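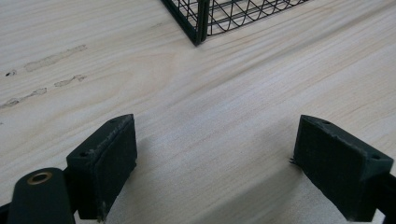
How often should a wooden table be oiled?

Twice a year for one that gets eaten at every day, once for a desk or a side table. I do ours in November and again when the clocks change.

**Quick notes**

- Crumbs off first. Then a damp cloth, wrung right out – not dripping.
- Always wipe with the grain. Same for sanding.
- Rough patch? 400 grit, light hand, dust off with a dry rag.
- Thin coat of oil. Thinner than you think. Leave it about 20 minutes, wipe off evrything that hasn't soaked in.
- Oily rags flat outside to dry, never scrunched up in the bin. They can catch fire.
- Hot pans on a trivet. Mugs on whatever's nearest.
- White ring from a cup – dab of oil, soft cloth, rub gently, leave overnight.

Ans Geerts swears by soap flakes instead. Fine on pale wood, takes longer, needs doing more ofen.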